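Training Desk > Visits > Stonavico open day

Our Morning at the Stonavico Open Day
Print this page | E-mail this page

I had promised Reynaldo Marquez for months that I would go and see the small arms at Stonavico before we put in our equipment request, and I'm so glad I finally did! He has been after me about it since our last budget round, when we asked for one big arm, got turned down, and went home with nothing at all.

The visit starts with coffee and a short talk by Polyxeni Mavromatis, who runs the Prorham bench program there and has the patience of a saint (I must have asked her the same thing about spare servos three times over). Then you're let loose among the benches, and you can stay as long as you like and lean in as close as you like, within reason.

What I wanted to know was what a bench costs once you add everything up, and she was very open with her figures. The arm kit they buy is $700. A spare servo is $53, and she told me to put at least two per arm in the first year's budget, which I would never have thought of on my own. Tables they already had, and so do we.

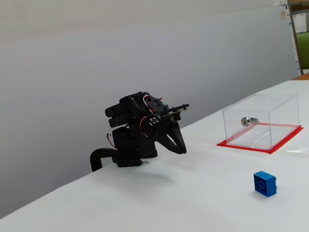
The small things came next – tape, blocks, wire, table coverings, bins to put it all in – and Polyxeni's advice was to give them their own line in the request so they don't get eaten up by something else in the spring. She keeps 7 benches going this way and says the small things line is the one she fights hardest for. I wrote that down and underlined it.

We also got to talking about buying ready-built arms from Yatsenko instead. They come assembled and with a service plan, and I can see the appeal for a department like ours where half of us are a bit nervous with a screwdriver. But the quote I have in my folder comes to $2,042 for one, and for that money we could have two kits and plenty of spares. Reynaldo still likes the Yatsenko, and we had a long and friendly disagreement over it on the phone that evening.

My plan for now is to ask for two kits, four servos and a modest supplies line, and to have the paperwork in by August. If anyone from the Sumetti building wants to share the order, please tell me soon, as I'd love to split the shipping.

Contact the Training Desk | © 2020 | Back to top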